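Search this site Go
November — Devadiga test cell, Plarninthorpe

Pouring cell: inspection checklist after gripper fault

Fault: at 15 per cent of rated grip force the fingers stopped reporting contact and kept closing. Arm halted on the Clavon interlock. Glassware task suspended.

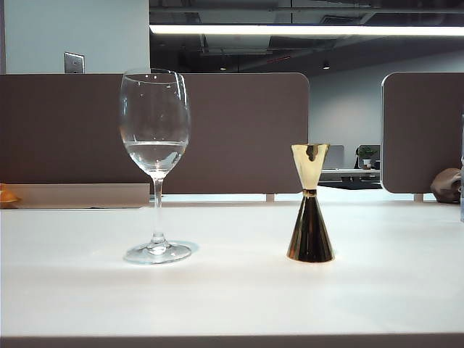
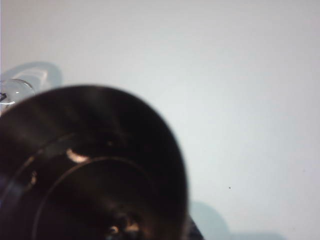 1. Emergency stop, both stations — PASS.
2. Finger pads — FAIL. Left pad lifting at one corner. Replace both as a pair.
3. Force sensor zero — FAIL. Drifts after 55 cycles. Kirotell firmware rolled back, drift unchanged.
4. Wrist cable strain relief — PASS, though the clip is stiff. Grease it.
5. Speed limit near glass — set to 100 mm/s. Found at the default. Who changed it is not logged.
6. Spill tray and drain — not checked, key missing.
7. Breakage kit — PASS. Gloves are the wrong size — reorder.

Items 2 and 3 must be cleared before the arm is powered with glass in reach. Item 6 carries over to the next inspection.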